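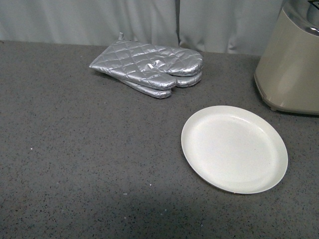 Basia Kjærgaard, kitchen articles editor

Toast is sliced bread browned by dry heat, and few foods give so much pleasure for so little work! Browning brings out a nutty smell and a crisp surface while the middle stays soft.

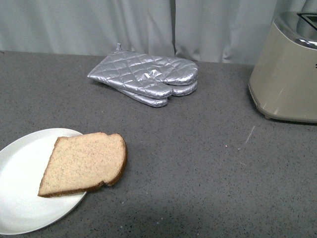 A slice of bread on a white plate, with oven mitts behind

Whole-grain loaves toast beautifully. Slices 15 mm thick hold up well under butter, and day-old bread browns more evenly than fresh.
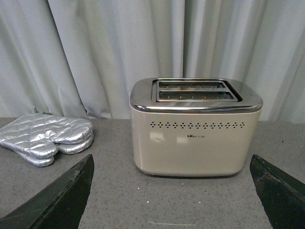
Two-slice toaster with a chrome top

Most home toasters have two slots with heating wires on both sides of the bread.
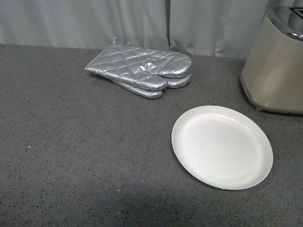
Oven mitts belong to the older way of making toast, on a rack in a hot oven, still a wonderful method for a crowd. Quilting holds the padding in place. Silver mitts with a diamond stitch often have a hanging loop at the cuff, so they can live on a hook by the stove.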